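Fimska Airtight Canister with Clip Lid

Clear body, white lid, red locking clip
Item no. 3919
Sold singly or in a set with the Ulberg glass jars

I sell a lot of storage, and I'll admit I was slow to stock this one. We already had the Ulberg jars, we already had the square ones with the dark lids, and I kept telling myself that a kitchen shop the size of mine didn't need another way to keep cereal from going stale. Then I took one home in May, put a bag of cereal in it, and never brought it back to the shop. So now it has its own page!

The idea is simple. You've got a clear body, a white lid with a soft seal under it, and a little red clip that locks the whole thing down. Flip the clip up and the lid comes off in one go. Flip it down and it presses the seal against the rim. There's no twisting, which I love first thing in the morning (I'm not at my best before coffee), and you can open it with one hand if you steady the bottom against the wall.

I like that the body is clear all the way down. I used to buy those pretty tins, and I'd forget what was in them and end up with three open bags of the same thing. With this one I can tell from across the room if I need to put cereal on the list. The front is flat enough to take a small label too, if you want to write the date you filled it or just want the rest of the house to stop asking which one is the granola.

It's light. People who are used to glass sometimes pick it up in the shop and look a bit let down, but full of cereal it's a nice weight to tip and pour from, and I'd much sooner hand this to a kid than a big glass jar. For flour and sugar I still go with glass, mostly out of habit.

What it goes with

The canister sits happily next to pretty much anything, and that's how most of us live anyway - a bit of this, a bit of that, a French press, whatever bottles came home from the gym. The jars with the red-and-white gingham lids are the ones I get asked for most as a partner to it. They're glass, they look cheerful in a row against a plain wall, and the red in the lids picks up the red of the clip. I put tea in one of mine and dried beans in the other.

The food containers with the teal lids are a different job altogether. Those are for leftovers, and they'll go from the counter to the fridge and back all week long. If you're setting up a kitchen from nothing, I'd start with one canister, two gingham jars and one teal-lidded container and see what you reach for.

On the counter with its neighbors:
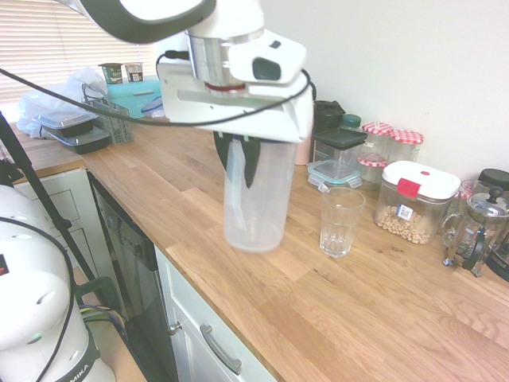
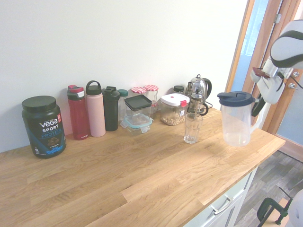
Can I keep coffee beans in the Fimska canister?
You can, and they'll keep their smell well with the clip down, but put it in a cupboard if you do. The body is clear, and coffee doesn't like light. Ground coffee is fine too, though it gets into the seal and you'll want to wipe that out when you refill.

Washing it

Take the seal out of the lid before you wash. It peels away with a fingernail and presses back in, and it does matter which way up it goes: the thin edge faces down. The body can go on the top rack of the dishwasher. I do the lid by hand in warm water because the clip has a small spring in it, and I'd like that spring to last. Let everything dry fully before you fill it again. Cereal in a damp canister goes soft overnight, and then you'll write to me and I'll ask you if it was dry.

Please don't put it in the microwave or the freezer. For the freezer, have a look at the Van den Broek boxes instead.

Spare parts

Seals are sold separately in white only. Clips come in red, and I keep a drawer of them behind the register, so if yours snaps, send me a note with the item number and I'll drop one in the mail. I've been asked for a blue clip more than once. Fimska doesn't make one yet, but I keep asking!

Ordering and shipping

Orders go out from the Brevard store. Anything in stock is packed the next working day, and I wrap the canisters in paper so the lids don't get scuffed against each other. If you're ordering for a café, a school kitchen or a vacation rental, I can do a case of 30 at a better price, but I need to order those in, so give me a little notice. The last case order has to be in by 14th August if you want it on the next truck.

You have 30 days to send it back if it doesn't suit your shelf. Measure first, please - the usual reason for a return is a cupboard that turned out to be a little too short once the clip was standing up. Leave yourself room above the lid to swing it open.

There are 300 in the current batch. When those are gone the next ones will have a slightly different label area on the front, a bit wider, with the same lid and the same clip, so old and new will swap parts without any trouble.

Also in this range: Ulberg gingham-lid jars (short and tall), square glass jar with dark lid, teal-lid food container, replacement seals, replacement clips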